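Pemgate Parallel Gripper Kit – simulation and bench edition
Product page / Service notice

Status: on sale again, with notice. Read the fault section before you order or update.
Page updated 21/03/2026

Fault notice – finger hold after stop

Applies to Pemgate kits running controller release 419. Release 467 fixes it. If you are on anything older than 419 you are not affected, but do not step through 419 on the way up. Go straight to 467.

What went wrong. On a protective stop the fingers should hold position and wait. In 419 they could drop their hold command when the stop was cleared, then take the last width asked for as a new order. So the gripper moves on reset, before the operator has asked for anything. Found in January by Casdale during kitchen counter trials in the Guerreiro simulator, then repeated by us on a bench unit. Same result both times.

No injuries reported. One cracked dish and a bent finger pad on our own bench.

Who should stop using 419 now:
Anyone running a real arm with people in reach.
Anyone using the reset button on the pendant as part of a normal cycle.
Sim only users can carry on, but logs made after a reset should be thrown away – the widths in them are wrong.

The kitchen layout is the one we ship as the default test room. Approach is from above, fingers open, nothing held. Stop is triggered at hover height so there is clearance if the fault shows. 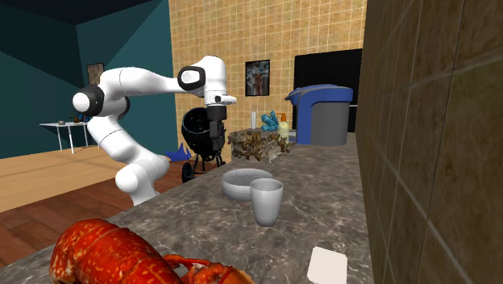

Kitchen test room, arm over the counter, gripper open.

How to check your unit

1. Clear the area. Keep hands out, stand outside the guard line.
2. Set the speed to the lowest step.
3. Open the fingers fully, then ask for a half close.
4. Hit the stop while the fingers are moving.
5. Clear the stop. Touch nothing for a slow count of ten.
6. Fingers still – good. Fingers creep or snap – you have the fault. Power off at the wall, not at the pendant.

Run it 2 times. The fault does not show every time and a single clean pass means very little. If you have the Virnier wrist adaptor fitted do the check with it on, it changes the timing.

Please do not run the check with anything between the fingers. Somebody will want to. The force limit is not applied during the bad move, so a soft item can be crushed and a hard one can be thrown.

Close work near the counter

Second problem, smaller, found while chasing the first. With the gripper low over the stone the wrist view loses a good deal of what is under it to the fingers themselves. In 419 the object finder sometimes took a finger edge for the edge of the item and gave a width that was too narrow. Worse on busy surfaces like veined marble, hardly there at all on plain ones. 467 masks the fingers out before it looks for an edge.

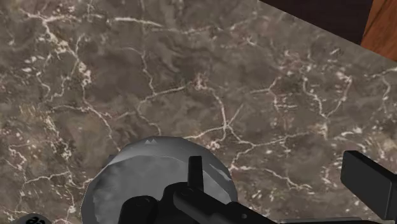 Low over the marble, one finger in front of the grey object.

If you have made your own finger pads the mask will not know their shape. Load the pad outline under Tools, Fingers, Outline. Takes a few minutes. Without it the finder falls back to the old behavoir and you will get the narrow widths again.

Getting release 467

Free for all Pemgate owners, in or out of warranty. Download from your account page. Bench units need the cable, it will not go over wireless. Allow time for the fingers to re-home after, they open and close fully so keep clear.

After updating the reset works differently. Clearing a stop now leaves the gripper held, and you have to press Resume as a seperate step. Old scripts that clear and carry on in one call will halt with message 85. That is meant. Add the resume call where you want it.

What is in the kit

Gripper body, black, with two parallel fingers
Simulator model for Guerreiro, with kitchen test room
Cable, pendant clip, spare pads
Printed safety sheet – new version, bin the old one

Wrist adaptor by Virnier sold separately. Arm not included.

Returns and repairs

Bent or marked pads from a reset move are replaced free. Send the log file with the form or we can't match it to the fault. Kits bought through Casdale go back through Casdale.

Known and still open

Pendant shows "ready" a moment before the gripper really is. Wait for the tone as well.
Simulated pads slip more than real ones on round items. Fix planned, no date yet.
The old safety sheet is still inside some boxed stock. New one is on the downloads tab.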